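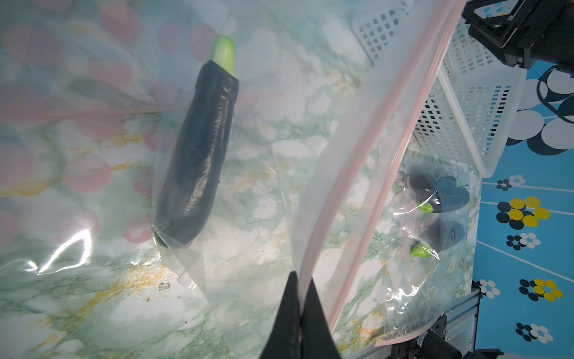

**Skutwood tunnel closure: questions from residents**

We update this page when we receive new information from the road office in Urport. Last change: Tuesday, 4 p.m.

**Why is the tunnel closed?**

A truck lost a load of steel pipes inside the tunnel and several of them hit the wall. The lighting cables are damaged over 40 meters. No person was injured.

**When will it open again?**

We do not have a date yet. The engineers must first check the wall panels, and this work is done at night. 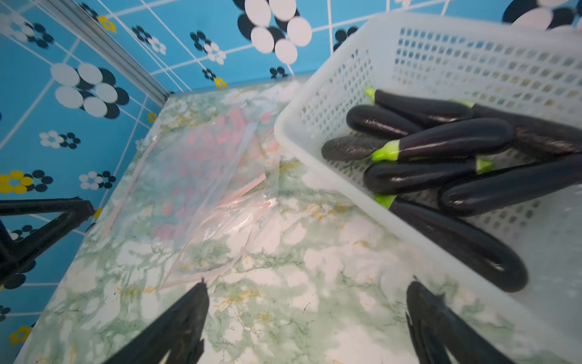
After the check, one lane can perhaps open before the other. In this case traffic lights will be placed at both ends.

**Which way should I drive?**

Cars can take the old road over Løken. Please calculate 28 minutes more in the morning. Trucks over 12 feet high cannot use this road – the railroad bridge is too low for them.

**Does the bus still run?**

Yes. Bus 161 goes over Løken and does not stop at Skutwood School. The nearest stop is Julen Square, and from there it is a short walk.
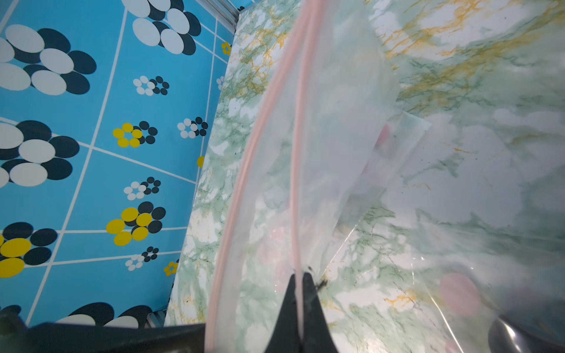 Tickets that you already bought stay valid on the changed route. The evening bus leaves ten minutes earlier than normal.

**Can I go through on foot or by bicycle?**

No. The side path is closed too, and the fine for entering is 200 dollars.

**My car was damaged by the pipes. What should I do?**

Take photos, keep the repair bill and report the damage at the police desk in Urport.

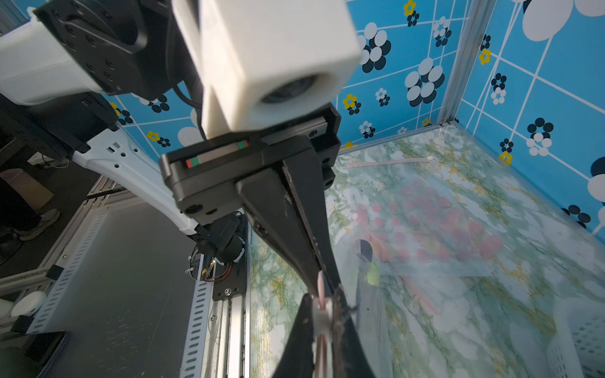

The desk is open until 6 p.m. You will receive a report number, and your insurance company will ask you for it.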